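2014-10-15
Yo-yo log, bearing change and string length

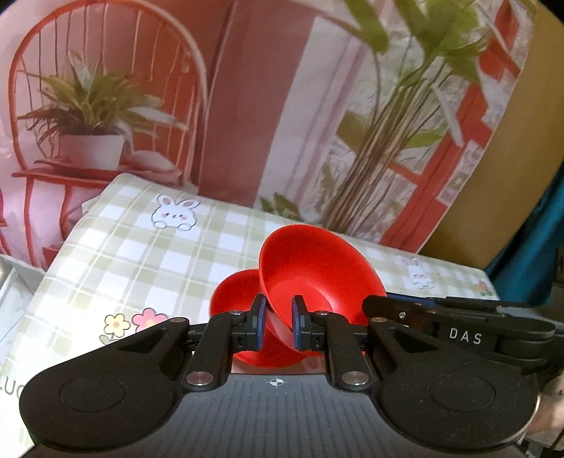 Cleaned the bearing again last night and left it dry. Spin time on a hard throw went up and so did the noise, the same as last time. I had put one drop of thin oil in it on Sunday and that was clearly too much, as the response was grabby for two evenings and I got a knuckle for it. The dry bearing comes back only on a bind. I prefer that, although it rules out the older looping tricks, and for those I should keep a separate yo-yo set up and stop converting one back and forth.

String: cut to navel height plus one hand. The chart that came in the Brimosent pack gives a length by body height and for me it is too short by the width of four fingers. I tried the chart length for a week and kept running out of slack on anything with two mounts. Polyester, medium thickness. The cotton blend lasted nine days before it went fuzzy near the axle and started to snag. The polyester is on its second week with visible wear at the loop only. I retied the finger loop further down and lost a little length, still usable.

String tension is the thing I have been ignoring and it explains most of the bad sessions. After a run of side throws the string is wound too tight and the slack curls up on itself when I open the loop. After a run of front throws it goes the other way and lies flat but will not hold a shape. I now let the yo-yo hang unwound and turn freely after every few attempts. It takes a few seconds. I had been losing whole quarters of an hour to misses I put down to my left hand.

Work was flat. The Furtado returns arrived with the wrong columns again and had to be re-entered, 1334 lines, finished by mid-afternoon. No errors on the check total the second time through. The first time it was off by the value of a single line, which I had entered twice. Ate lunch at the desk. Rain from noon, bus late, walked from the bridge.

Practice, 6:40 to 7:55 with one break. Warmed up with plain sleepers and binds, 15 of each. Binds are now reliable on the front mount and poor from the side, where the string doubles over too far from the gap and the yo-yo climbs at an angle. Moving the left hand in closer before feeding the slack seems to fix it. I need to do it slowly enough to be sure that is the cause, as I also changed how much slack I feed at the same point in the session and cannot separate the two.

Then the double mount. Entry is fine. The exit fails when the yo-yo has tilted, and the tilt comes from the throw, so there is no sense in working on the exit. I spent the rest of the time on throws. With the elbow level with the shoulder and the wrist turning late, the tilt is small. If I hurry, the wrist turns early and it leans left every time. Correcting by touching the rim with a fingertip works but costs spin, and I would sooner not learn to depend on it.

Response pads: the left one is worn flush with the wall and the right is slightly proud. I am leaving them until a bind slips twice in one session. Replacements are in the tin, two pairs. The last set was seated badly because I did not clean the old adhesive out of the groove. Use alcohol this time and leave it overnight.

The axle was loose again at the start of the session. I had been tightening it by feel and probably under-tightening, because I stripped the threads on the old one last year. Quarter turn past snug, then check for wobble on a slow sleeper. There is a faint vibration at high spin that goes away as it slows. It could be the axle or it could be the seat of the bearing. Swap the axle first, it is cheaper.

Read through the Mestbridge rules in the evening. One minute for the first round, free choice of music, one spare yo-yo allowed at the side of the stage. A restart costs points and a string change does not stop the clock. Entry closes at the end of October. I do not have a minute of material. I have the front mount sequence, the double mount when the throw is straight, and a few transitions that look like waiting. Timed with the kitchen clock it is well under. Undecided. The Granach meet has no judging and is a shorter bus ride, and I could find out there whether my hands work in front of people before paying an entry fee.

Cold in the back room. The string felt stiffer, though that may be my fingers. Move practice to the hall if it drops any further, the ceiling is high enough if I stand clear of the lamp.

To do: order polyester string, no more cotton. Alcohol. Axle. Sleeper times for the dry bearing, same throw, write each one down and stop trusting memory. Phone the dentist - third day running on this list.

Bed at eleven. Right wrist a bit sore on the outside, none yesterday. Skip throws tomorrow and do string tension only.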